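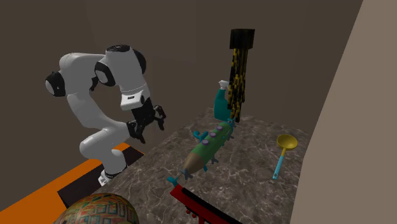

A white and black robot arm over a dark marbled tabletop, in a computer rendering.

Boonmee Sitthichai's prison diary finally has a publisher, and I've been grinning at my inbox all morning. Fatlow, the little press that did those two excellent books on press freedom, has picked up the English rights and says it will be in shops in October.

If you've been reading me for a while you'll know the name. Boonmee edited a weekly newsletter out of Dralach (four pages, terrible paper, very brave) until the provincial authorities took exception to his reporting on land seizures upriver. He was held for 413 days without ever seeing a courtroom. He kept notes the whole way through, mostly on the backs of medicine labels, and his sister carried them out in her sleeves on visiting days. That's the book. It's called A Bench in Arain, after the place where he sat and waited for the bus home on the morning they let him go.

The translation is by Didier Mallet, who I got on the phone last night, very late his time, and who was cheerful about it anyway. He told me the original manuscript ran to 656 pages and that he and Boonmee argued over nearly every cut. "He wanted the soup recipes kept in, and I wanted them out," Didier said. "He won. They're the best part now, so I've stopped complaining."

I've read five chapters in draft and the soup really is wonderful! So is the long section on the guard who was learning to play chess and kept asking for lessons through the door hatch. It's a much funnier book than I expected, and then you turn a page and it's awful again, and you have to go and put the kettle on.

Not everyone's pleased. A spokesman for the province has already called it a work of slander, which seems quick off the mark for a book he can't have read yet. Boonmee's old website was knocked offline the same evening the deal was announced and it's still down as I write. His neighbours back home have been visited and asked whether he phones them. He told me by email that he doesn't, for their sake, and that he misses their dogs.

A petition asking for his travel ban to be lifted had 1,031 signatures when I last looked. I've put my own name on it, so take my enthusiasm with whatever grain of salt you like.

Fatlow hasn't set a price yet, but preorders should open over winter. I'm hoping to get Didier on for a proper chat before then, so send me your questions and I'll put as many to him as he'll sit still for.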